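Section 5: Running the garment table on an open day

5.1 Before the doors open

The garment table is the part of the Honham open day that visitors remember, mostly because everybody owns shirts and has opinions about them. Allow 15 minutes to get ready. Wing-sze Yu does it in less, but Wing-sze Yu wrote the checklist.

1. Switch on both Conier hand-held grippers and wait for the tone. If you hear 2 tones, switch off and start again.
2. Check that each marker is clean and firmly seated. A marker with a thumbprint on it will track beautifully until the first guest walks in.
3. Fit the headset before picking anything up. Putting it on with a gripper in each hand has been tried, by Thierry Guérin, in June.
4. Park the service robots side by side, well back from the operator, and leave them parked. Visitors will ask when they are going to do something. Say "after lunch".
5. Empty the garment bag and shake everything out. Buttons done up, sleeves the right way round.

Note: The full Grotent recording set stands at 2,040 lifts. Lifts made on an open day are not added to it, however nice they were.

5.2 The first lift

6. Close the fingertips on the cloth near its highest point. A small pinch is plenty.
7. Raise the garment straight up and stop once it hangs in long creases.
8. Hold still while you talk. This is harder than it sounds, so keep the talk short.

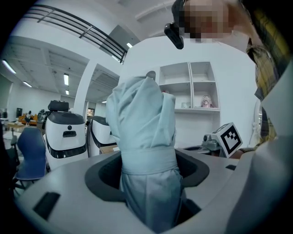 Fig. 5-1. Blue garment held from above by the fingertip, second gripper and its marker behind.

CAUTION: Do not swing a hanging garment towards the audience. They lean in.

If the cloth slips, let it go and begin again at step 6. Chasing a falling sleeve with an open jaw looks exactly as dignified as you would expect.

5.3 Working with both grippers

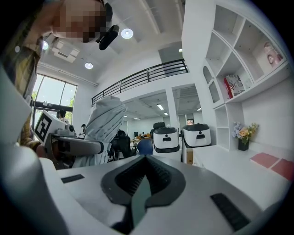

Two-handed work is where most new demonstrators come unstuck, usually by moving both arms at once and then apologising to the shirt. Choose one gripper to hold and leave the other free until you need it. In the picture the hand-held gripper with the marker has the grey garment, bunched into soft upright pleats, and the marker itself is clear of the cloth. Aim for that. A pleat flopped over the marker will spoil the recording, and you won't find out until Ya-wen Tsang plays it back in front of people.

9. Say "holding" aloud when the first gripper has the cloth.
10. Bring the free gripper in slowly from the other side.
11. Pinch, pause, then part your hands until the fabric is just taut - no further. Seams are not covered by the warranty.

5.4 Letting visitors try

One visitor at a time, roughly 5 minutes each. Children may use the grippers with an adult standing next to them. Adults may use the grippers with Chak-lun Mok standing next to them.

CAUTION: Keep fingers, lanyards and scarves out of the jaws.

12. Take the grippers back before answering questions.
13. Put both on charge and fold the garments by hand. Guests find this funny. Let them.

For lost tracking, see Section 7. For lost visitors, ring Gyula Erdős at the front desk.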